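Home | Kitchen | Cleaning | Laundry | Contact

I put off descaling my kettle for months, and then the tea started tasting like chalk. So here's my lazy method – no scrubbing!

Mix 2 spoons of citric acid into a full kettle, bring it to a boil and switch it off. Go do something else.

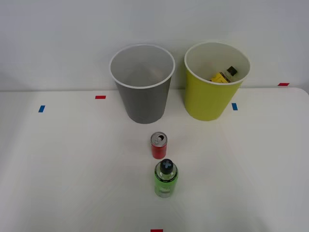 Ileana Toma wrote in to say she uses plain white vinegar, half and half with water, and airs the kitchen afterward.

Pour it out, rinse 3 times, then boil one plain kettleful and toss that too.

Filed under: Quick Fixes, Hard Water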